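Fitriani Ginting wants me to believe in the L-shaped desk. She bought one in January for the back office at Malabanan, and she has been recommending the same model to anyone who'll stand still. I came with a tape measure and a bad attitude.

"You're going to say it's too big," she said before I had my coat off.

It is big. The seller, Tralico, calls it a "compact corner solution," and I asked her what was compact about it.

"The return is narrow. And you get the curve, so you can sit right in where the two parts meet."

I'll give her the curve. I've had square inside corners in my ribs for years. The white top is another matter. She told me the finish had been sold to her as wipe-clean, and I asked when it had last been wiped.

"Define wiped," she said.
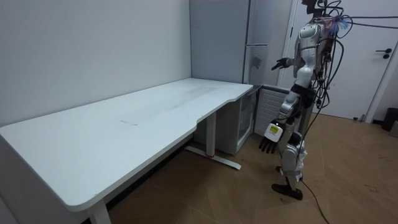
*The desk at Malabanan, with its curved inner edge. Streaks and smudges show on the white top.*

Her colleague Struan MacAulay was against the purchase and still is. He wanted two straight tables from Stillow, which would have come to $3,355. The desk, delivered and put together, came to $3,673.

"So we paid more for a shape," he said. "You can move a table. You can't move that without taking it apart."

Ginting disputes this. "Has he tried? He has not tried."

I asked both of them about storage, my usual complaint with open-legged desks. There isn't any built in. Ginting's answer is the white unit with the see-through plastic drawers, pushed under the far end. MacAulay thinks that proves his point - buy a desk, then go shopping for the drawers it should have had.

"It fits, though," she said. "Did you look at it? It fits."
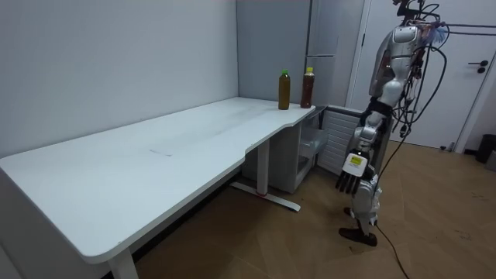 *The narrow return, with two bottles at the end and plastic drawers underneath.*

It does fit. Whether you could also get your knees under there is something I'd want to test for longer than the 20 minutes I was given.

I asked whether she would buy it again.

"Yes," said Ginting.

"In gray," said MacAulay.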